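Flood relief update: Virdale and Tomia

Water has dropped below the lower road in Virdale, and crews reached the last cut-off homes in May, 14 of them on the Kong side of the river. Everyone there has been accounted for. The footbridge at Perkeck is still closed.

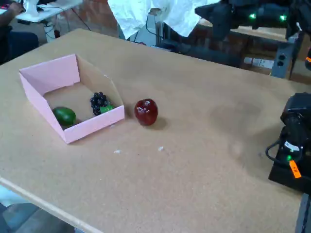 Fruit in a pink cardboard tray.

The shelter at the Tomia school took in 600 people at its fullest. Most have gone home or moved in with family, and the gym will be handed back to the school once the cots are cleared.
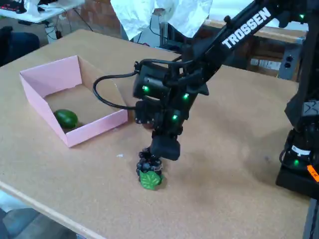

2 min read

Power is back in the center of Virdale. Homes east of the rail line are running on generators, and the utility has given no date for repairs — two substations have to dry out first. Tap water should be boiled in both towns until further notice. 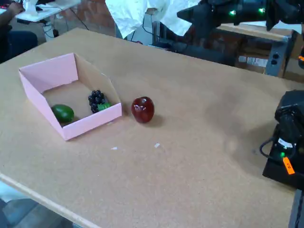
Where to get help

The relief desk is in the Tomia town hall, open from 8 a.m. to 6 p.m. Bring ID and something with your address on it. Households with damage on the ground floor can apply for a one-time payment of $900. Renters can apply too.

Trucks carrying dry goods leave Perkeck every morning and stop at
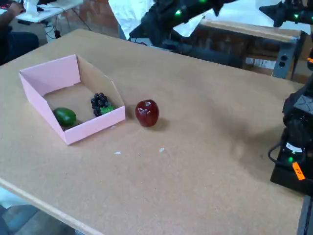

the Kong crossing before going on to Virdale. Residents who can't get to the stop can call the desk and ask for a home delivery. Used clothing is no longer being accepted — the storeroom is full.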